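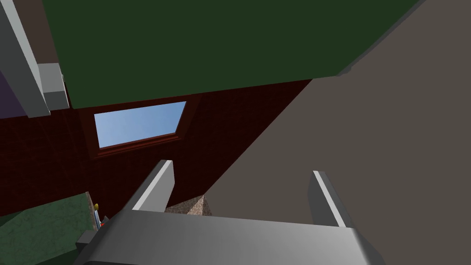
Drying Shrinkage of Lime Mortars with Crushed Brick Additions

1. Background

Lime mortar shrinks as it loses water. If the shrinkage is restrained by the surrounding masonry, fine cracks form along the joint and water gets in behind the face. Crushed brick has been added to lime since antiquity, partly for its weak pozzolanic reaction and partly as a cheap aggregate. The aim of this project was to measure how the share of brick in the aggregate affects linear shrinkage over the first weeks of curing. Strength was outside the scope and is mentioned only where it affected handling.

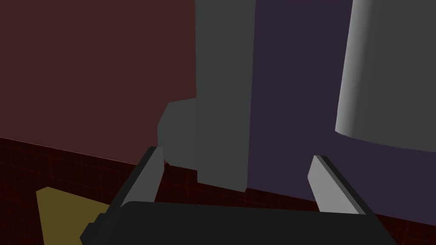
Assunta Rizzi

2. Materials

The binder was Fonier lime putty from a single tub. The sand was Tresby washed sharp sand, sieved to remove everything above 2 mm. The brick came from a demolished garden wall in Nunthorpe and was crushed by hand, then passed through the same sieve. It was soft and orange, with a visible core of darker material in the larger pieces. The darker material was not separated out.

All mixes used one part putty to three parts aggregate by volume. Five mixes were prepared, with brick replacing 0, 10, 20, 30 and 40 percent of the sand. Water was added until the flow matched that of the control mix. The mixes with more brick needed more water, and this has to be kept in mind when reading the results.

3. Method

Prisms were cast in steel molds with a gauge stud set in each end. They were demolded after 5 days, measured with a length comparator, and placed on open racks in the curing room. Readings were taken daily for the first week and every second day after that, up to 16 days from demolding. The comparator was zeroed on the reference bar before every set. In all, 329 readings were recorded and none were discarded.

4. Results

Shrinkage was fastest in the first three days for every mix. The control showed the lowest total. The 10 percent mix could not be told apart from it within the repeatability of the comparator. From 20 percent upward the total rose with each step, and the 40 percent mix reached 1,301 microstrain, the highest mean in the series. Two prisms of that mix lost a corner at demolding, but the studs were not disturbed.

5. Discussion

The trend follows water content closely. Greco's worked example in the course notes treats porous aggregate as a reservoir that slows early drying, but no such delay appears in these curves. The brick was added dry, so it probably took up mixing water early. A repeat with presoaked brick would separate the two effects. Humidity in the curing room was logged by hand and drifted during December, when the heating was on overnight.

6. Further work

Presoaked brick, a second brick source, and a longer curing period. Mass loss should be recorded alongside length.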